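Table de consultation Pirness : avis du service de l'équipement

Publié le mardi 23 novembre 2021

Le service de l'équipement de la bibliothèque patrimoniale de Guvcombe a été saisi en mars d'une demande relative au remplacement des tables de la salle des cartes et plans. Le mobilier en place, acquis par campagnes successives, présentait des hauteurs inégales et des plateaux d'un vernis brun devenu collant par endroits, peu propice à la consultation de documents de grand format. Le modèle Pirness, proposé par le fabricant Skirnmont, a été retenu pour un essai en conditions réelles. Le présent avis rend compte de cet essai et s'adresse en premier lieu aux établissements qui envisagent un achat comparable.

La demande initiale émanait de Mme Siiri Kalniņš, responsable des collections cartographiques. Elle portait sur trois difficultés : l'impossibilité de déployer entièrement une feuille cadastrale sans en laisser pendre un bord, la mauvaise lisibilité des tracés au crayon sur fond sombre, et la gêne causée aux lecteurs en fauteuil roulant par les traverses basses des anciennes tables. Une quatrième question, celle du bruit, s'est ajoutée au cours de l'essai.

Présentation du modèle

La table Pirness est livrée en deux colis, l'un pour le plateau, l'autre pour le piètement. Le plateau mesure 210 cm de long dans la version essayée. Il est blanc, mat, d'un seul tenant, à chants arrondis. Le piètement est en acier thermolaqué gris clair et se compose de deux montants reliés par une poutre placée en retrait, sous le plateau. Aucune traverse ne se trouve au niveau des pieds. La hauteur se règle au moyen d'une manivelle amovible, à partir de 70 cm.

Le montage a été assuré par deux agents de l'atelier, sous la conduite de M. Lachlan Cosgrove. La notice est claire dans l'ensemble, à l'exception du schéma relatif à la mise à niveau, qui figure les vérins à l'envers et a occasionné un démontage partiel. Le fabricant, informé de cette erreur, a indiqué qu'une version corrigée serait jointe aux prochaines livraisons. Il convient de prévoir un sol dégagé de la longueur du plateau et d'une largeur suffisante pour retourner celui-ci sans appui sur les chants. La visserie est fournie, la clé également, mais cette dernière est d'une qualité médiocre et l'atelier lui a substitué la sienne dès le second montant.

Conditions de l'essai

La table a été installée près des fenêtres nord, à l'emplacement habituellement réservé aux atlas. Elle a servi aux lecteurs aux heures d'ouverture et au personnel pour le récolement d'un fonds de plans d'architecture. Un questionnaire a été remis aux usagers ; le service en a recueilli 40, dont l'essentiel provient d'habitués de la salle. Les observations du personnel ont été consignées dans un cahier tenu par Mme Titilayo Osagie.

Comportement du plateau

La surface constitue le principal mérite de ce modèle. Le revêtement est suffisamment lisse pour que le papier ancien y glisse sans accrocher, et suffisamment mat pour ne pas renvoyer la lumière des fenêtres dans les yeux du lecteur. Les calques et les papiers fins s'y détachent nettement. Les lecteurs qui travaillent sur des minutes au crayon ont relevé une amélioration sensible, et plusieurs ont demandé à conserver leur place sur la table d'essai lors de séances ultérieures.

Ce fond blanc a toutefois une contrepartie. Sous l'éclairage artificiel, en fin de journée, la luminance d'un plateau de cette étendue peut fatiguer la vue, en particulier lorsque le document consulté n'en couvre qu'une petite partie. Le service recommande l'emploi de sous-mains gris neutre, mis à disposition à l'entrée de la salle, et la réduction de l'éclairage zénithal au profit de lampes individuelles orientables. 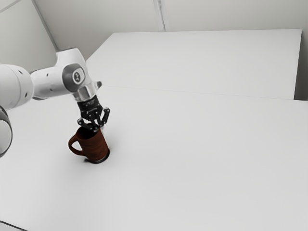
Grand plateau blanc. Image de synthèse.

L'entretien courant se fait au chiffon microfibre légèrement humide. Les traces de graphite disparaissent sans difficulté ; celles de mine bleue demandent un second passage. L'atelier de restauration a procédé, sur un échantillon fourni par Skirnmont, à un essai de contact prolongé avec un papier test, sans constater de transfert ni de jaunissement. Ce résultat, obtenu sur une durée limitée, ne saurait remplacer une analyse complète. Les documents ne doivent en aucun cas séjourner sur la table en dehors des heures de consultation.

Les rayures appellent une réserve. Un poids de lecture dont la feutrine s'était décollée a laissé sur le revêtement une marque fine, visible en lumière rasante et que le nettoyage n'a pas atténuée. Les établissements qui utilisent des poids en plomb gainé devront vérifier l'état des gaines avant la mise en service. Skirnmont propose un stylo de retouche ; le ton en est légèrement plus froid que celui du plateau, et l'atelier a préféré ne pas l'employer.

Stabilité, réglage et bruit

La table est stable à toutes les hauteurs courantes. En position haute, une oscillation latérale se perçoit lorsqu'un lecteur s'appuie sur l'une des extrémités — elle demeure faible, mais suffit à gêner un voisin occupé à relever des cotes. M. Gun-woo Han, chargé de la reproduction des documents, juge cette oscillation rédhibitoire pour la prise de vue sur colonne et a maintenu son poste sur l'ancienne table de l'atelier. Le service partage cette appréciation. Le modèle Pirness est une table de lecture et ne doit pas recevoir d'appareil de reproduction.

Le réglage à la manivelle est précis et ne requiert pas d'effort particulier. Il est en revanche lent, et la manivelle, une fois retirée, ne trouve aucun logement dans le piètement. Elle a été égarée à deux reprises. Un simple crochet sous la poutre, posé par l'atelier, a réglé la question.

S'agissant du bruit, le plateau résonne davantage que les anciens plateaux massifs. La pose d'une règle métallique ou d'un étui à lunettes s'entend à l'autre bout de la salle. Le cahier de Mme Osagie comporte à ce sujet plusieurs remarques de lecteurs, parfois vives. Des bandes de feutre collées sous le plateau, de part et d'autre de la poutre, ont atténué le phénomène sans le supprimer.

Accessibilité

L'absence de traverse basse permet une approche de face en fauteuil roulant sur presque toute la longueur. Mme Mebrat Zeleke, référente accessibilité, a vérifié le dégagement sous plateau et le juge satisfaisant, sauf au droit des montants. Elle souligne que la hauteur doit être réglée avant l'arrivée du lecteur, la manœuvre n'étant pas réalisable depuis la position assise. Une version motorisée figure au catalogue ; elle n'a pas été essayée.

Comparaison avec le modèle Gebru

Le service avait examiné l'an passé la table Gebru, d'un format voisin. Celle-ci est plus lourde et moins sonore, et son plateau gris clair ménage davantage la vue en soirée. Elle ne se règle pas en hauteur et son piètement comporte une barre de repose-pieds qui exclut l'approche en fauteuil. Pour une salle dont le public est varié, la Pirness paraît préférable. Pour un bureau de catalogage affecté à un seul agent, la Gebru conserve l'avantage.

Avis

Le service de l'équipement émet un avis favorable à l'acquisition du modèle Pirness pour la salle des cartes et plans, sous réserve de la pose d'un amortissement sous chaque plateau et de l'achat simultané de sous-mains. L'avis est défavorable pour l'atelier de reproduction. La garantie du fabricant exclut les dommages de surface ; les établissements sont invités à négocier ce point avant toute commande groupée.

Le cahier d'observations peut être consulté sur demande auprès du secrétariat du service. La table d'essai reste en place jusqu'à la livraison définitive, et les lecteurs peuvent continuer d'y travailler sans réservation, sauf lors des séances de récolement.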